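Gripper comparison, two-arm table
Inspection before trial, with comments

Site: Loludlow workshop
Date: 15 November 2020
Inspected by: Glenys Pearce
Left arm: Tavik fingers
Right arm: Barbieri fingers
Controller: Harkitz, both sides

Marks used: OK / OK with comment / Repeat / Open

1. Table and frame

1.1 Table top fixed to the frame, does not move when pushed by hand. OK
1.2 Corner posts tight. OK with comment. One bolt on the right side took a quarter turn. I have marked it with paint so we can see if it moves again.
1.3 Arm mounts tight, both sides. OK
1.4 Floor tape whole, no ends lifting. OK

2. Stop and power

2.1 Stop button cuts both arms. OK. Tested 3 times from each side of the table.
2.2 Arms hold position after the stop and do not fall. OK with comment. The left arm sinks a little before the brake takes it. It was the same with the old fingers, so I do not think the Tavik set is the reason, but please keep hands out from under it.
2.3 Controller starts with speed limit on. Repeat. After the restart the limit was off for the right arm. I set it again and saved it, then restarted two times and it stayed. I would like another person to repeat this before the next trial.

3. Grippers

3.1 Finger screws tight. OK
3.2 Both fingers meet evenly when closed. Left OK. Right OK with comment: the Barbieri fingers touch first at the tip and leave a thin gap higher up. For small bottles this is maybe good. For the cloth we will see.
3.3 Closing force set to the same value on both sides. OK. Without this the comparison has no meaning, so check it again each time the fingers are changed.
3.4 No sharp edges on fingers. OK

4. Objects and working area

The first round uses the bottles, the blocks, the cloth and the baskets. Every object must start inside the reach of at least one arm, and the arms must be slow when both work over the middle.
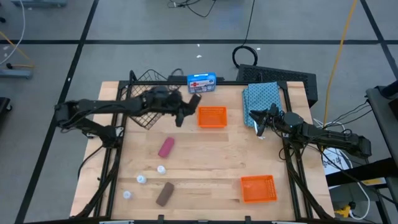
Item 4: both arms over the table, bottles and blocks on the near side of the wire basket.

4.1 Objects clean and without damage. OK
4.2 Bottles closed. OK
4.3 Wire basket clear of the left arm. Open. With the arm stretched out, the links come over the basket. In slow movement I had no contact, but the basket is tilted and the margin is too small for me. Either we move it or we make a no-go zone in the Harkitz settings.
4.4 Cloth folded the same way for each try. OK with comment. It may not hang over the frame at the start, because then the gripper pulls against the edge and we measure the frame — not the fingers.
4.5 First aid kit. OK with comment. If it stays on the table it counts as an object, and then we need a second one on the wall for people.

5. Cables and floor

5.1 Arm cables free over the full movement. OK. Moved slowly through 10 positions for each arm.
5.2 Floor cables out of the walking way. Open. There is a coil on the carpet behind the table, and the yellow cable on the right should be taped down or led another way.
5.3 Air openings of the black box on the floor are free. OK
5.4 Floor swept. Repeat. Small white bits on the carpet.

Result

Trial allowed at low speed only until 2.3, 4.3 and 5.2 are closed. First series is 16 picks for each gripper, same objects and same order. If a bottle falls on the floor, press stop before you go to fetch it, also when the arm seems to be waiting.

Next full inspection in December, or earlier if the fingers are changed.

G. Pearce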